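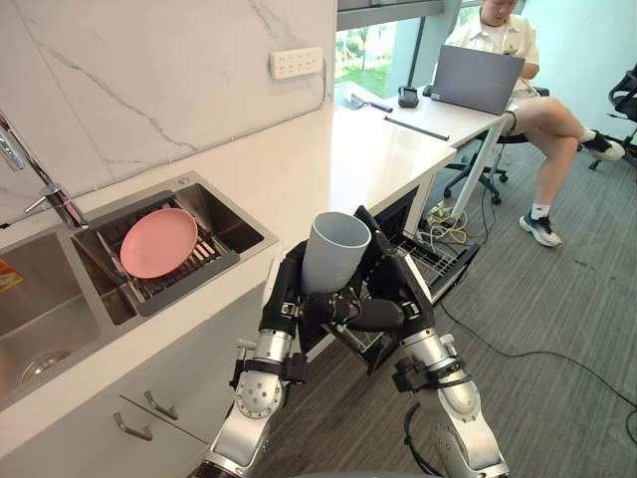
Unit 4: Reading a Ratings Claim

These notes go with the reading on television talent shows. Bring the Skoton press packet to class, marked up.

Start with the packet's first page. Skoton says its singing contest Cloler "reached" 3,000 households in the test market. Reached how? A household that left the set on for one minute may count the same as one that sat through the finale. The packet gives no minimum viewing time, so treat the number as a ceiling.

Then look at the vote. The June finale drew 421 valid phone votes, and the release calls this "a passionate audience." Maybe. It doesn't say how many votes one phone could cast – I'd want that before using any adjective.

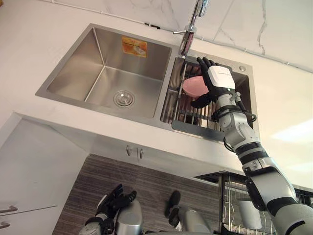

Photo: Grodik

Terms to know

Reach: anyone who saw any part of the show.
Average audience: viewers per minute across the whole running time. Usually much smaller, and usually missing from the release.
Share: the percentage of sets in use at that hour. A dull night on the other channels can lift it.

Watch the age bracket too. Cloler "won the night" among viewers 22 to 30, a group I have never seen a network sell on its own. When a bracket is that narrow, ask which ones were tried first.

The Vasconcelos reading argues that new judges bring back lost viewers. Its chart begins the week the new panel arrived, with no earlier season to compare. I don't buy it, but you are free to defend it in section if you can find the missing weeks.

For next time: rewrite the Skoton headline using only what the packet supports. One sentence.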